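How to Hang a Picture Above the Sofa So It Stays Straight
By Menaka Abeysekara

Many people ask me how I hang pictures, because in my apartment they stay where I put them. I learned it slowly, with many wrong holes. In this page I explain the whole work, from choosing the height to the last check with the level.

What you need

A tape measure, a pencil, a small level, paper tape, a hammer or a drill, and hooks which are strong enough for your frame. Weigh the picture first on the kitchen scale or the bathroom scale. The hook package says how much weight it can hold, and I always take the next stronger size. If the picture has a wire on the back, pull it with your hand. When it feels loose or the small rings move, repair this before you start.

Choosing the height

On an empty wall people often say to put the middle of the picture at eye level. Above a sofa this rule does not help so much. There I look at the space between the top of the sofa back and the bottom of the frame. I like 7 inches. With more space the picture seems to belong to the ceiling, and with less space somebody tall will touch it with his head.

Sit down on the sofa before you decide. Lean back, as you do in the evening, and ask another person to hold the picture against the wall. If you are alone, cut a piece of newspaper in the size of the frame and fix it with paper tape. Leave it until the next morning and look again in daylight. 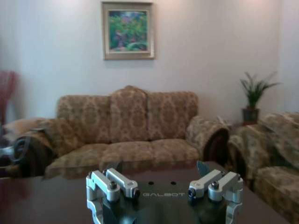

Colors are the second question. A sofa with a plain cover lets you choose almost any picture, but a patterned one already speaks a lot. I would not put a second small pattern over it. With a beige and tan sofa like this one, which has a darker brown design everywhere, a blurred garden in greens is a good choice, and the light wooden frame and cream mat make a quiet border between the two. My first frame was a dark one from the Montoya shop, and I changed it after two months because it looked too heavy for the wall.

Marking the place for the hook

This is the step where most mistakes happen. The hook does not go where the top of the frame will be. It goes lower, and you must measure how much.

1. Mark on the wall, very lightly, where the top edge of the frame shall be.
2. Turn the picture around. Put one finger under the middle of the wire and pull up, as if the picture was hanging.
3. Measure from your finger to the top edge of the frame. On my picture it was 2 inches.
4. Measure the same distance down from your pencil mark and make a small cross.
5. The bottom of the hook, where the wire will rest, must come on this cross. The nail hole is a little higher.

For a wide picture I use two hooks on the same line. It takes more time to measure, but the frame cannot turn so easily when a door closes hard. Check the line between the two crosses with the level before you make any hole.

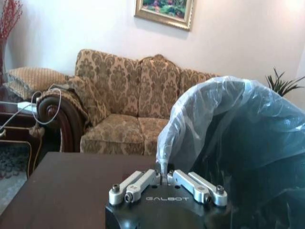
Before you drill, think about what is behind the wall. Do not drill straight above or below a socket or a light switch, because the cables often run there. On drywall, knock gently and listen. A hollow sound means you need an anchor made for drywall, and the size of the drill bit is written on the package. In brick, use a masonry bit and a plastic plug. Hold the vacuum cleaner hose under the hole while you drill and the sofa stays clean. If you have nobody to help, fold an old envelope and tape it below the cross.

The last check

Hang the picture and put the level on the top edge. Correct it with small movements. Then stick two small felt pads on the lower corners at the back. They keep the frame from sliding and they let some air behind it.

Look again after one week, because a new wire can stretch a little. If the picture has gone down on one side, move the wire on the hook and not the hook in the wall. Old holes can be filled with a bit of white filler, smoothed with a damp finger and painted the next day.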